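Home / Find out / How things work / Rules for robots

Rules for robots: who decides what a robot hand may do?

A robot has no common sense. If you ask it to squeeze, it will squeeze until something tells it to stop. People who build and teach robots work to a set of rules so that fingers, toes and furniture stay in one piece. 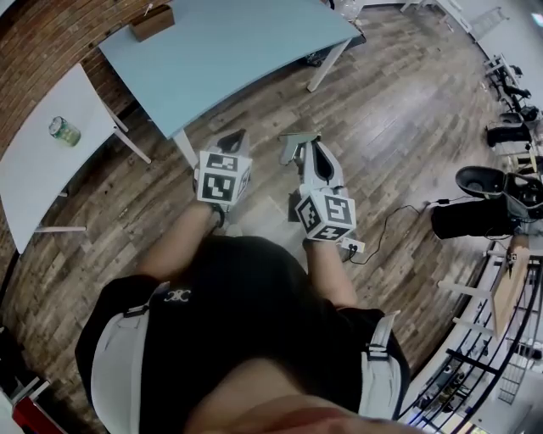 Teaching with grippers

A gripper is a simple hand that opens and closes. Some grippers are bolted to a robot arm. Others are held by a person, one in each hand, and the person does a job with them, such as picking up a drink can. The movements are recorded and a robot can learn from them later.

The black-and-white squares on the cubes are called markers. A camera can find them easily, and a computer uses them to work out where each gripper is and which way it is turned.

Rules for the person

At the Trenix workshop in Basevside, every new helper learns these before picking up a gripper:

Look at the floor first. Cables and bottles can trip you up when your eyes are on your hands.
Check that the straps on your harness lie flat.
Keep your fingers out of the jaws, even when you think the power is off.
Stop after 50 minutes and put the grippers down. Tired arms get clumsy.
Ask before you record anyone else in the room. If they say no, wait until they have gone.

Ketsara Yimyam wrote the list. She says the last rule is the one visitors ask about most. A camera can pick up faces, and a face belongs to the person wearing it.

Rules for the robot

Robots that work near people have limits set inside them. There is a limit on speed and a limit on how hard they may push. There should also be a stop button that anyone can reach — you should not have to climb over the robot to get to it.

What is a standard?

A standard is a set of rules that many people have agreed on and written down. Plugs fit sockets because of standards. Robot makers have them too, and they cover things like stopping safely and putting warning labels where people will see them.

Try it yourself

Use kitchen tongs as your gripper. Ask a friend to be the safety checker, with one job: to shout "Stop!" When they shout, you must freeze at once. Try moving an empty can from one table to another. Then write three rules of your own for the next person.

Words to know

Gripper: a tool that holds things, like a simple hand.
Harness: straps worn on the body to carry equipment.
Marker: a printed pattern that a camera can recognise.

Page last checked: 25/05/2020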